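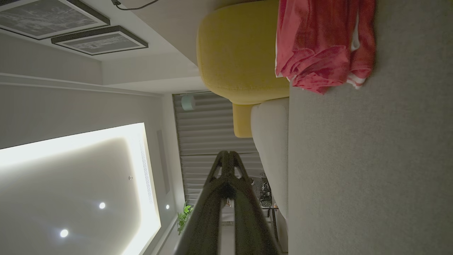

House rules for a robot that tidies the sitting room

Search tips and guides Go

Last updated: August

I do like a gadget that folds, but a machine with arms wants a few rules, just as a toddler does (and the toddler gets tired sooner!). These are the ones we keep to, and most of them cost nothing at all.

1. Keep people and pets off the sofa while the arms are moving. We leave a clear gap of 36 inches all round, and anyone who needs to step inside it asks for a stop first.

2. Know where the stop button is, and try it before every session – yes, even if you tried it after breakfast.

3. Empty the pockets. Keys, coins, tissues, the lot.

4. Give it one garment at a time to begin with, something soft and plain-shaped, laid on a flat seat cushion with plenty of room on either side.

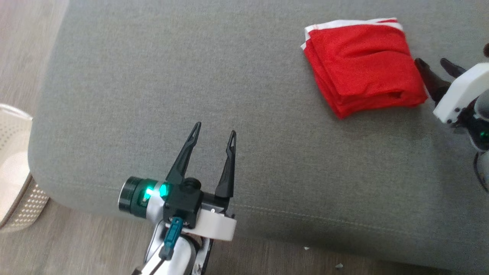 Amarachi Onyeka wrote in to say that she would put cables at the top of the list, as a lead lying over a seat is so easily caught, and that she walks the whole run of hers with her fingers before switching on.

She's quite right, and I've moved it up in my own routine, so do take it as rule five. Tuck spare lead well away from the fingers and from your feet, and never tape over a socket.
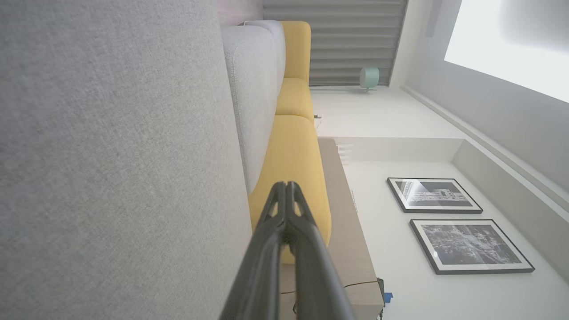

After that comes the wiping down, which I'm afraid I used to skip. Switch off at the wall, wait 2 minutes, then go over the gripper fingers with a barely damp cloth, looking for fluff and stray threads as you go. Do the same every 15 loads, even if all looks well, and jot it in a notebook kept by the wash basket.

Contact Clostcombe Home Tips | Copyright Clostcombe | Back to top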